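Sticker sheet for a bike shop, kiss cut or die cut?

inkyjarrah
25 May 2020
Got my first paid illustration gig! Rutlow (little bike repair place) wants a mascot badger on a sticker, and I've been grinning all week. I drew him in 13 colors, which my printer pal says is bananas. Do I flatten it down or leave him be? — Jarrah Mudgway

posetti_fan
Leave him be. It's digital print, the color count doesn't matter. I ran 223 stickers last September with gradients all over and they came out gorgeous.

LeonieD
Gonna disagree there. It matters the second they ask for a t-shirt, and they always ask for a t-shirt. Screen printing charges per color. I'd do a 2 color version now while the file is fresh in your head.
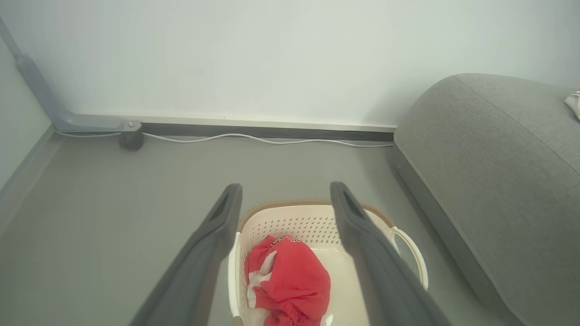
inkyjarrah
How much border do you leave around the art on a die cut?

LeonieD
An eighth of an inch all the way round, and fatten up any skinny bits like whiskers or they'll peel off in a pocket.

posetti_fan
I go thinner than that and never had one peel. A big white border makes everything look like a grocery label, sorry Leonie!

LeonieD
Ha, we've had this fight before. Mine live on water bottles, yours live in a drawer.

inkyjarrah
OK whiskers are getting fatter. Going with die cut, and I'll try the two color badger tonight (he may lose his scarf — I'm a bit sad about it).

posetti_fan
Keep the scarf! Make it the second color.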